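Clear the Junk Drawer in One Evening

I love this job! You get a result you can see every time you reach for the tape, and all it takes is a free tabletop and two open containers. Shallow ones are best, so you can see right to the bottom.

Tip the whole drawer out onto a towel and wipe the inside with warm soapy water. Leave it to dry while you sort.

Go through the pile one thing at a time. Keepers go in the first bin, and anything that lives in another room goes in the second. Trash goes straight in the trash (dead pens, mystery keys, that twist tie you've been saving since November). Don't stop to put things away yet, just keep going! 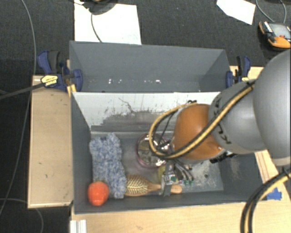 Two gray open bins, one behind the other, with the back one still empty.

Now group the keepers by how often you grab them. Scissors, tape and a good pen belong at the front. Batteries can sit in a small box at the back, and cut-down cereal boxes make terrific dividers – my friend Chia-hao Cheng covers his with leftover wallpaper and they look great.

Carry the second bin around the house and empty it as you go. Then slide the drawer back in and enjoy how easily it closes.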